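24 August 2021
Uthai Suksawat

3. Open Storage and Food Waste in Shared Kitchens

The survey covered 161 households in the Vesum and Onsri districts, all of which shared a kitchen with at least one other household. Residents kept a written record of discarded produce throughout June and noted where each item had been stored. In total, 3217 items were entered. Entries that gave no storage place — 285 in all — were left out of the analysis.

Storage was coded as closed, covered or open. Closed storage included drawers and cupboards with solid doors. Covered storage included any vessel with a lid or cloth. Open storage was defined by the container alone, and its position in the kitchen was coded separately.

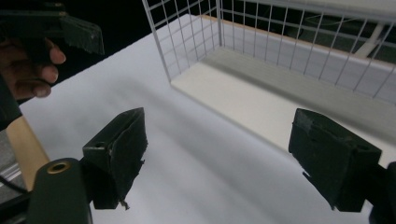

Figure 3. Open container, wire type.

Residents of the Onsri district discarded fewer root vegetables from open storage than from closed storage, while the Vesum records showed little difference between the two. Interviews suggest that visibility played a part, as several residents said they forgot food kept behind doors. Containers with a square wire grid and no lid, as in Figure 3, were coded as open whatever their depth. Solid bowls without lids were placed in the same class, although they allow less air to reach the food. A later study should treat the two separately.

Leafy vegetables did not follow this pattern. They were discarded early under all three storage types, and purchase size was the stronger predictor.

Related items
Shared Refrigerators in Kedeleo: A Household Study
Meal Planning and Purchase Size
Pantry Design in the Ikholm Apartments

This site uses cookies to improve your visit. Accept | Manage settings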